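Workshop Safety and Condition Check – Bench 6, Desktop Computers
Somier Repair Room, checklist with comments
Filled in by: the bench keeper
Month: May
Form: 1217

How to use this form: write OK, Not OK or Not checked after every line. Put a comment when the answer is Not OK, and also when the answer is OK but the next person should know something. Please do not leave a line empty. An empty line was a problem in the last round, when two of us understood it in two different ways.

Part A – Before opening any case

A1. Power cord removed from the computer and laid on the shelf, not on the floor.
OK.

A2. Wrist strap clipped to the ground point.
OK. The clip is a little weak. I pressed it with pliers and it holds again, but I ask for a new one from Asik with the next order.

A3. Screw dish in its place, with the lid.
OK. Lid has a crack in the corner, still closes.

A4. Floor around the bench free of cables.
Not OK. One extension cord was lying across the walking path at 11 in the morning. I rolled it up and hung it on the hook. The tape we used before does not stay on this floor.

Part B – Open case, board inside

B1. Memory seated, both ends level.
OK for the blue module. The other slots were left as they are, we do not fill them for this exercise.

B2. Processor in its socket, retention bracket around it.
OK. No cooler is installed, so this computer must stay without power. I wrote this also on the card which hangs on the case. Please do not remove the card.

B3. Top of the processor clean, no old paste.
OK. Wiped with the usual cloth before the check.

B4. Small parts below the processor: nothing bent, nothing missing.
OK. Care is needed with the gold-colored chokes and the little capacitors near them. A tool that slips from the socket goes easily in this direction.

B5. No screws or pieces of tie left in the case.
OK. I turned the case gently on its side and listened. Nothing moved.

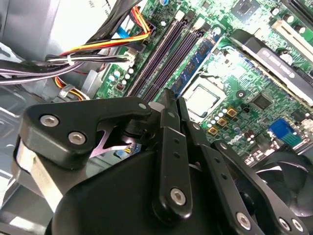
Part C – Practice plate

C1. Plate stands upright and does not lean on a cable.
OK. I would still like a proper stand for it. Titine promised a drawing for one in the spring, and the request is still open.

C2. Raised parts whole, no sharp edges.
OK. I went over the edges with a finger in a thin glove. The open boxes at the top are the places where I look first, because the walls there are the thinnest. The two raised blocks on the left half are also fine.

C3. Plate wiped, no dust in the openings.
Not OK at first, OK after cleaning. A soft brush is enough. Do not use the spray from the cabinet, it leaves a film on the plastic and then the gloves stick to it.

C4. Ribbed metal panel: no loose slats, no sharp ends.
OK. The ends of the slats at the frame bar do not make one straight line, there are small steps. I do not count this as a fault, but sleeves can catch there. Roll them up or button them.

C5. Glare from the lamps.
Comment only. The upper slats throw back a lot of white light, and after an hour the eyes get tired. My proposal is to turn the nearest lamp a little to the wall. Ghasemi, who fitted the lamps, told us on the telephone that the arm can be turned by hand and no tool is necessary.

C6. Space between plate and tower case enough for a hand.
OK for my hand. A person with bigger hands should say if it is too narrow. 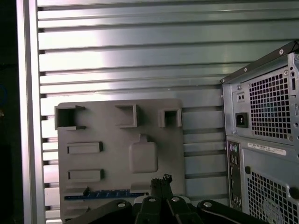 Part C: gray practice plate in front of the ribbed panel.

Part D – Closing the check

D1. Tools counted back into the drawer.
OK. The short screwdriver was in the wrong place, now corrected.

D2. Fire extinguisher reachable, pin in.
OK.

D3. Hours on the bench lamp counter.
2 lines in the old form, now only one. The counter is below 3000, so no change of the tube this time.

D4. Points open after this check:
– wrist strap clip, new one to order
– hook or cover for the extension cord (A4)
– stand for the practice plate
– lamp to be turned, then look at the panel again from the chair

The next check is in June, same form. Whoever does it, please begin with the open points and then go to Part A.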